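Kit care between matches: lint, grass and boot foam

4 Feb 2025

Lay the shirt flat and roll in one direction only, from collar to hem. Rolling back and forth pushes fibers under the raised edge of a heat-pressed number, and the edge lifts sooner.

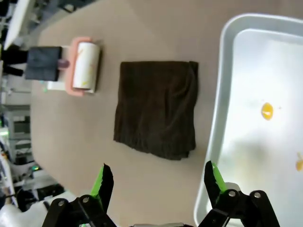

Dried mud comes off with a stiff brush before washing. Set the machine to cold and turn the shirt inside out. Skip fabric softener – it coats polyester and slows drying.

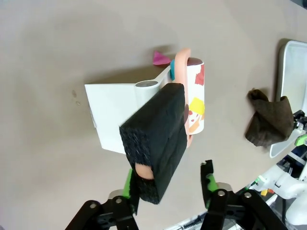
By Hamisi Kirui | Barasa Kit Notes

Shin guard foam is washed by hand in cool water with a little dish soap. Press, do not wring. Dry it for 12 hours away from heaters.

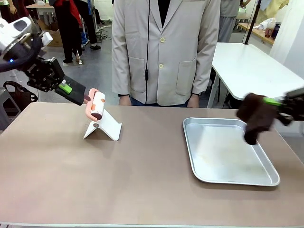 Lint roller on its white stand.

Peel the used sheet before putting the roller away. Goalkeeper gloves are never rolled, as the adhesive pulls at the latex.
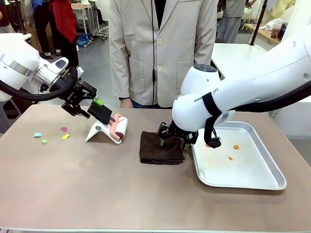 Issue 27

Store shirts folded with the print inward. Wire hangers stretch the shoulders of a wet jersey.

We use cookies to remember your settings. Accept | Manage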